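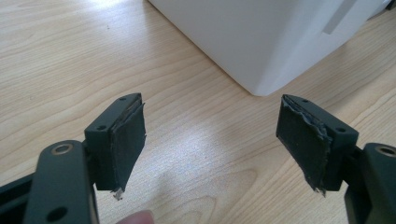

The light wooden bench top at the Sekstead workroom, with a white matte piece standing at the back.

The bench at Sekstead is used for one job, which is checking white plastic trays and covers before they go back into storage at Jirnbridge. The technician in charge has done the work for 17 years and asked to be identified by role only.

"People assume white plastic is all the same colour," the technician said. "Put it on a pale timber surface under even light and you will see grey where the surface dips. A glossy finish hides that. Matte shows it."

Inspection follows a fixed order: rim, corners, then any recessed area. A part is first laid flat and viewed from a low angle. Warping of 2 millimetres across the long side is the limit. Beyond that the part is set aside. 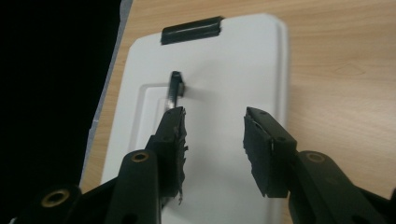 "The raised lip does most of the structural work," the technician said. "A moulded recess stiffens the middle, but it also collects dust along its border, so that line gets a dry brush before anything else. Tape on a rim stays on until the part is logged. Pull it early and you lose track of which side was marked."

Adhesive residue is the most common fault on the register, which stood at 1,630 entries in March. The workroom tried 3 solvents and kept one, sold locally as Mugo, for its low odour. It is applied to a cloth and never to the plastic.

Asked whether the register would move to the Zendaseo system used at Jirnbridge, the technician was noncommittal. "It has no field for which face was up. I have asked for one. Until then we write it on the card, and the card travels with the tray."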